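Learning to Bake Rye the Slow Way

13 October 2026

Posted in: Bread, Kitchen stuff | 10 comments

So I finally did it. After months of saying I'd get serious about rye, I bought a big sack of the dark stuff from Wekdale (the mill, not the town, although the mill is in the town) and told myself I couldn't buy any white flour until it was gone. It's still not gone. The sack lives in the hall closet next to the vacuum and I've stopped noticing it.

If you've been reading since January you'll remember my first rye, the one I cut open on the counter and then quietly put in the compost. It looked great on the outside! Inside it was like modeling clay. I got a lot of nice comments on that post and several of you told me the same thing, that I'd treated it like wheat. I kneaded it for ages waiting for it to get stretchy, and rye just doesn't do that. You mix it with a wooden spoon until there are no dry bits and then you leave it alone, and the whole thing looks like wet cement the entire time.

What I'm doing now

My starter is called Batar, and yes, it's a spelling mistake on a piece of masking tape and yes, it stuck. I feed it the night before with rye and warm water and put it on top of the fridge. By breakfast it's domed up and smells like green apples. If it smells like nail polish I feed it again and wait, and we eat toast from the store that day.

For one loaf pan I use 200 grams of that starter, then the flour, then water that's warmer than you'd think, like a nice bath. Salt, a spoon of molasses, and caraway if I'm the only one eating it (I'm outvoted on caraway in this house, and I've made my peace with that - mostly). I used to measure the water in a cup and I really think that was half my trouble. A scale is cheap. Get the scale.

Then it goes into the greased pan, I smooth the top with wet fingers, dust it with flour, and wait for cracks. That's the best tip I ever got, from an old pamphlet I found tucked in a secondhand cookbook. When the floury top starts to crack like a dried-up puddle and you see a few pinholes, it's ready. In summer that was quick. Now that the kitchen's cooler it takes most of the morning, and I keep wandering over to look at it as if that helps.

Bake it for 60 minutes and then check it. My oven runs hot at the back so I turn the pan partway through. I know people who swear by a thermometer and I finally caved on that as well. When the middle hits 200 degrees Fahrenheit I start paying attention, and I usually give it a little longer because I'm nervous about the modeling clay thing happening again.

The waiting part

You can't cut it. I know. It smells so good and you've been looking at it all day, and you still can't cut it. I wrap mine in a dish towel and leave it until the next day, and two days is better. The first time I waited the full two days I couldn't believe it was the same recipe! The crumb had firmed up, the sour had mellowed out, and it sliced thin without gumming up the knife. I ate it standing at the sink with too much butter.

I did try cutting one warm, as a test, because I'm stubborn. The knife came out looking like it had been used to spread peanut butter. Lesson learned, again.

The pan question

A few people asked about the pan. Mine is a Costache, the long narrow kind with a lid, and I found it at a yard sale with somebody's masking tape still on the bottom. I've got nothing against regular loaf pans and I used one for ages. The long one just makes small square slices, which I like for lunch, and the lid keeps the top from getting too hard. Grease the corners twice. I mean it about the corners. I once had to get a loaf out in two pieces with a butter knife and some language.

If you don't have a lid, foil works fine for the first part of the bake. Take it off toward the end or the top stays pale and a little sad.

What goes on it

Butter, obviously. Then, in the order I've been eating them lately: cream cheese with sliced radish, a fried egg, cold leftover potato with mustard (try it before you make that face), and plum jam. The plum jam was from the tree behind our building and we're down to the last jar, so I'm being stingy with it.

It also makes great crumbs. When I get to the heel I chop it up, dry it out in the oven while it's cooling down from something else, and whiz it. I put those on top of mac and cheese last week and there were no leftovers.

One flop, for balance

I tried a seeded one from the Nument newsletter, the baking one I keep telling you to sign up for, and I messed it up all by myself. It said to soak the seeds and I didn't soak the seeds. They pulled so much water out of the dough that the loaf came out with a crack down the middle and a crumb like a doormat. We ate it anyway, toasted, with soup. I'm trying it again next weekend with the seeds soaked overnight, and I'll put an update in the comments.

By the way, my baking notebook is up to page 226, and nearly all of it is me writing "wait longer" in different pens. I might type up the useful pages this winter if anyone wants them. Let me know.

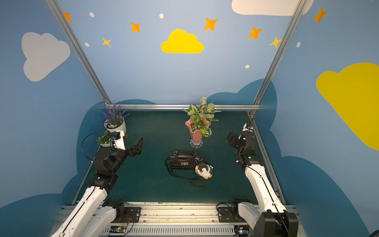 Comments and questions

I read everything, even if I'm slow to answer. If you're asking about a loaf that went wrong, tell me what flour you used and how long you let it sit before you cut it. Someone wanted to know if you can freeze this bread, and yes, slice it first and put paper between the slices. It toasts straight from the freezer.

Next time: pumpernickel, if I can work out how to leave the oven on overnight without lying awake listening to it.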